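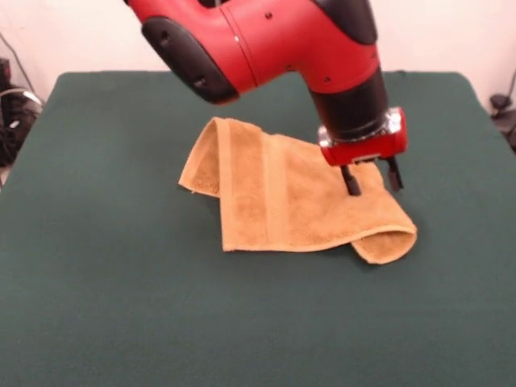
Towel folding notes, 8 August 2020

Towels again today, and I'm so glad we gave them a whole session! I used to think of a towel as the easy item, the one you do while you're half watching something else. Then you spend a morning with terry cloth on a table and find out how much is going on in it.

The tan one was on the dark green cloth. I love that pairing. Every raised fold shows up against the green, and the warm color makes the shading easy to read from across the room. On the gray cover we had in February I kept losing track of where an edge ended.

Things I want to remember about terry:

The loops grab each other. Put one layer on another and it stays where it landed, which is great for keeping a fold and awful for fixing one. If the top layer is crooked, lift it all the way off and lay it again. Dragging it just bunches up the layer underneath.

The border band is the best guide on the whole towel. It's smoother than the rest and its edges run parallel, so you can line a fold up to it by eye. I've started looking for the band first, before I even look for a corner.

Folded edges want to stand up. We had a nice soft ridge along the left side, and on the right a flap had curled under into a little tube at the lower corner. The tube is my favorite problem right now. Press straight down on it and you get a flat tube. What I like better is to open the flap back out, smooth from the band toward the hem, then fold again with a looser hand.

Weight matters more than I expected. The thin Flornent towels (416 on the shelf tag) crease sharply and then slide around. The thick Fedent ones (585) make a fat round fold that takes up half the shelf, but they stack like bricks. Somewhere between the two would be perfect for the Strachan shelves, where the gap is narrow.

Folding in thirds beat folding in half for me on the thick ones. The last fold tucks its own hem inside and the front looks lovely, all loop and no edge. For the thin ones I still prefer halves, then halves again.

Also: shake them out first. I skipped it with 2 towels and both had a twist hiding in the middle that only showed at the last fold.

To do
Wash the green cloth, it's collecting lint.
Try the waffle weave from the Zosach box, no loops at all, very curious how that holds an edge.
Move the hand towels out of bin 189 so the bath towels can lie flat.
Try the thirds fold with the band facing out.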